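Cirkum demonstration station, check before hand-guided recording
Task: pick up litter, living room set
Checked by: Suryani Santoso
Month: January

1. Emergency stop in reach of the demonstrator. OK
2. Joint speed limit on teaching mode. OK
3. Head camera strap and cable. OK, but the cable is a little short when I bend down.
4. Floor dry, no loose cables. OK
5. Sleeves and jewelry away from the hands. OK
6. Free disk space for 12 episodes. Not OK, old files from Brarcombe must be moved first.
7. Bin with liner, bag folded over the rim. OK

Comment to 7: please keep both hands in view over the bin until the episode is stopped.
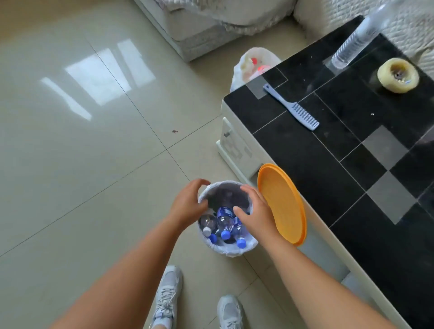
Marlina asked if we can go faster. I prefer to wait until the 72 episodes from Halim are reviewed.

8. Recording light visible to other persons. Repeat after lunch.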